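Home | Kitchen | Laundry | Workshop | Pets | Archive

House Rules for the Arm on the Bench

By Lama Hijazi
Tuesday, March 21, 2023

Print this page | E-mail this page

The rules started as a sticky note, which fell behind the drill press, and I rewrote them from memory and made them longer.
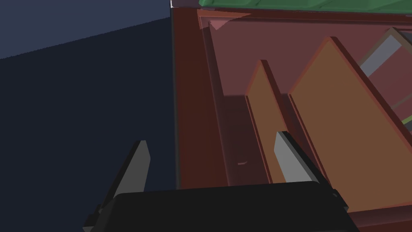 I have had a small arm in the workshop for two winters now. It sorts, it fetches, and it puts thin flat things into boxes and takes them out again, which is most of what a workshop amounts to if you squint. Several readers have written to ask how we keep it from eating the furniture. These are the rules we live by. Some came out of the manual. Most came out of the dustpan.

Rehearse on the screen first.
Any new job gets run in the simulator before the real arm is allowed near it. A simulated box can be crushed all afternoon and it costs you nothing but pride. I do 30 clean runs in a row before I go out to the bench, and if run 29 goes wrong I start over and say something rude. My brother-in-law thinks this is excessive. He has also replaced his glue pot twice.

Don't believe the screen.
Virtual cardboard doesn't sag in August. The first real run is always at the slowest speed the thing will do, with my hand on the stop button and no coffee in the other hand.

Buy the stop button.
Mine came with a stop command, in a menu, under another menu. Get a big red one that cuts the power to the motors, mount it where you can hit it with a hip or an elbow, and test it on the first of the month. Check what your arm does when the power goes, too. Some have brakes and freeze. Mine flops over like a teenager, so I don't leave it holding anything up high, and I don't stand under it when I press.

Mark the floor.
Stretch the arm out as far as it will go, add the length of whatever it might be carrying, and put tape down at that distance. I used Wullis floor tape because it was on sale, and it has stayed put under sawdust, boots and one spilled tin of stain. Inside the tape, the power is off or people are out. The cat has been told.

Keep fingers away from fingers.
A gripper doesn't look like much of a hazard next to a table saw, which is why people reach in to straighten a part while it's closing. Set the grip force as low as it will go and still hold the job, then leave it there. If something slips, look at the pads before you touch the force setting. Nine times in ten they're dusty. I wipe mine with a damp rag at the end of the day and let them dry overnight.

Give it room on the way in.
Thin panels standing close together in a box are the hardest thing I ask of it. One finger has to go down on each side, and the fingers are always fatter than you remember. Leave a gap on both sides of the piece you want. If you can't get your own thumb in there, space the pieces out or do the job by hand. Come straight down, close, and go straight up again. Any sideways move below the rim of the box is asking for a new box.

Fasten the box.
An arm has no idea that it's dragging the container along with the contents. Two scrap battens screwed to the bench will stop that, and so will a square of rubber shelf liner if you're less committed. Put a pencil line around the bottom edge so you can see at a glance whether it has wandered.

Stick to one sort of box if you can. I bought a stack of Plillar bins, all the same size, and quit hunting for the perfect one. A mixed lot means teaching the arm a new position for each, and you'll forget which is which by Thursday.

No blades, no heat, nothing that spins.
I know there are people whose arms use a router. They have cages and interlocks and presumably better insurance. In a home shop it carries parts and that's all. It doesn't carry chisels either, no matter how tidy it would look.

Never run it alone.
This is the rule everyone argues with. The whole point was to have it work while you eat lunch! Well, eat lunch on the stool by the door. I let mine run unattended once, in November, for the length of one phone call, and came back to find it patiently placing nothing into nothing, with the parts all over the floor.

Write it down.
I keep a Drelten notebook on a string by the bench. Date, job, speed, what went wrong. My counter stands at 1,041 cycles, and I tighten the mounting bolts every 1,000, so I had just been under there with the wrench when I wrote this. One of the four had worked almost loose. I would have sworn they were fine.

Sort out who's in charge.
One person holds the controls, and that person says "moving" out loud before anything moves. You will feel silly. We have kept it up anyway, and visitors now say it back to us. Children may watch from outside the tape, and when they've had enough of watching they may sweep.

Before you plug in:
Stop button tested
Tape visible
Hair, sleeves and lanyards tied up or off
Pads wiped
Box fastened
Speed turned down (check it, even if you turned it down yesterday)
Cat located

A note on the official stuff. There are proper safety standards for robots, written for factories, and they're dry as toast. Read whatever safety section came with yours even so. Sugiyama, who lent me the bench vise and never asked for it back, read his over 32 evenings, a page or so a night, and says it cured his insomnia and also informed him that he'd wired his stop button backward.

Next month, getting stain off concrete, for reasons mentioned under floor tape.

Print this page | E-mail this page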